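Prep Station Project – February progress report
To: Kavinda Begum, Okum
From: Rezaul Kumarasinghe

Hi Kavinda,

I promised you a proper update this month and not another two-line email, so get yourself a coffee! Most of the month went into the chopping part of the work – the board, the knives, the surface underneath, and a truly unreasonable quantity of onions. I smell like one as I write.

The big change since my last report is that we settled on red onion as our main ingredient. We'd been going back and forth between that and potatoes, but the purple skin against the pale inside makes it so much easier to judge a cut, and halves and quarters give us two handy starting sizes. Potatoes are still on the shopping list, just lower down.
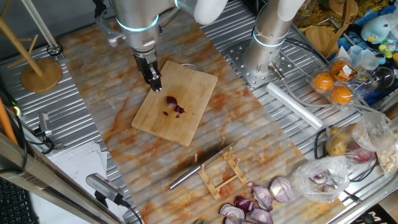

Groceries came to $761 for the period, which I know is higher than we penciled in. Part of that is my fault (I ordered from Tudose twice in the same week) and part is that onions don't keep once they're cut. I've started bagging the leftovers at the end of each session, and Lesonex has agreed to smaller deliveries, so next month should look better.

We got through 19 prep sessions. The early ones were mostly setting out and clearing up, if I'm truthful, but by the middle of the month we had a routine: board down at an angle, knife next to it, onions along the near side, everything else pushed out to the sides. Wiping down the marble-patterned surface between rounds makes a bigger difference than I expected, and I've added it to the session sheet.

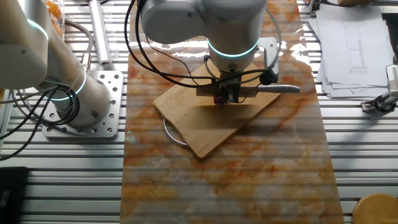 Are we still on budget for kitchen supplies?
We're a little over on food and a little under on equipment, so the total is fine for now. I'd like to move the unspent knife money over to groceries if you're okay with that.

On to the board itself. I've tried it straight and I've tried it turned, and I keep going back to turned. You get a corner pointing toward you, the onion sits in the middle, and scraps can be swept off either side. A small thing, but it saved us a lot of fussing.

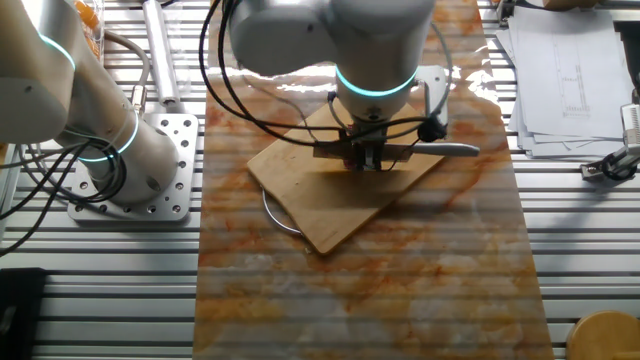

Knife down toward the bamboo board, set as a diamond on the mat.

Two things didn't go so well. The Uriment storage bins still haven't shown up, so the spare utensils are living in a cardboard box under my desk. And I haven't finished the written cutting guide. I have a draft of the onion section and I keep rewriting the bit on quarters – I'll send it over even if it's ugly.
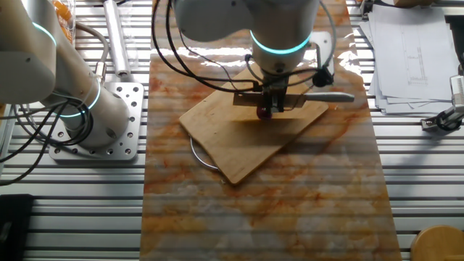 What's coming up next month?
More onion to begin with, then softer foods once the guide is done. I also want to try smaller pieces, and I'll need your okay on the new grocery amount before I place the first order.

The receipts are in the shared folder, including the Tudose double order. Call me any afternoon if you want to go through them – mornings are for chopping.

Rezaul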